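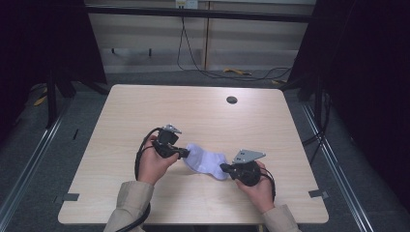

Figure 8. Sock task, both grippers closed on the sock.

Section 8: Recording demonstrations with the hand-held grippers

Read this section after the grippers have been paired and the head camera has been aligned. It covers one recording session at a Drillilora station, using the sock task as the worked case. The same steps apply to the other soft-item tasks unless the task card says otherwise.

8.1 Before you start

1. Clear the table of everything except the items on the task card.
2. Check that both grippers open and close fully. Squeeze each handle and let go. The jaws should return without sticking.
3. Look over the metal plate on each gripper. If it moves when you press it with a thumb, stop and tighten it as described in Section 5.
4. Run each cable away from the table towards your own side, with enough slack to reach the far edge of the table with your arm straight.
5. Put on the head camera and sit or stand so that the whole tabletop is in view on the preview screen.
6. Open Winitz on the station computer and choose the task. The session number is filled in for you.

Note: Long sleeves are fine, but push loose cuffs back if they hang over the handles. A cuff that covers the jaw in the preview will spoil the recording.

Caution: Keep fingers behind the jaws while the grippers are switched on. The jaws are short and close quickly.

8.2 Recording an episode

An episode is one complete attempt at the task, from hands at rest to hands at rest.

1. Drop the sock on to the middle of the table. Do not smooth it out or turn it to face you. The system needs to see socks lying in all sorts of ways.
2. Hold both grippers still at the near edge of the table.
3. Press the foot pedal once and wait for the tone.
4. Reach in with the left gripper and take one end of the sock.
5. Take hold of the sock with the right gripper, near the heel if you can reach it. If the heel is underneath, take whatever part is closest and shift your grip afterwards.
6. Draw the grippers apart until the sock begins to straighten. Stop before the fabric is tight.
7. Lay the sock flat, toe to the right, and open both jaws.
8. Bring the grippers back to the near edge, hold still, and press the pedal again.

Work at the speed you would use to fold your own washing. Very slow movements teach the system to be slow, and fast ones blur in the camera.

Note: If you lose your grip, carry on and pick the sock up again. Recoveries are useful and should be kept. Only discard an episode if you touched the sock with your fingers, left the camera view, or forgot to start from rest.

8.3 Discarding an episode

1. Hold the pedal down for 2 seconds. Winitz marks the last episode in red.
2. Pick a reason from the list. "Other" needs a few words of explanation.
3. Start the next episode as normal. There is no need to repeat the one you dropped – the counter only goes up for episodes that are kept.

8.4 Changing the item

Change the sock after every 18 kept episodes. Take the next one from the tray and enter its tag number before you record. Left and right socks of a pair count as separate items.

8.5 Ending the session

1. Put both grippers down with their jaws open.
2. Press End session and wait for the upload bar to finish. Do not unplug either cable while the bar is moving.
3. Play back the first and last episodes. In each one you should be able to see both jaws and the whole sock.
4. Return the items to the tray.

8.6 Messages you may see

Code 1069: the left and right grippers are out of step. Close and open both jaws together, then press Retry. If the message comes back, pair the grippers again (Section 4).

"Tabletop not found": the camera has tipped up or down. Straighten it and check the preview.

"Low movement": the episode contains a long pause. You can keep it or discard it.

For tasks that use rigid items, go to Section 9.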